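Visit report: Schmieder tableware works, Prosberg

The molding hall runs two shifts. Cycle time on the bowl line is 29 seconds, with mold water held at 80 °F.

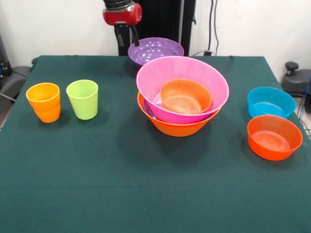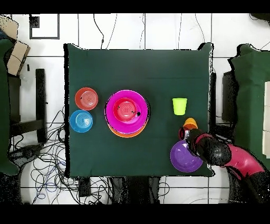 Colored tableware on green cloth

Rurnow Polymer Processing Group – Site Visits

Regrind is capped by color – darker shades take more. The November audit logged 1,983 rejects, mostly short shots. Lungile Mthembu has asked for the gate drawings.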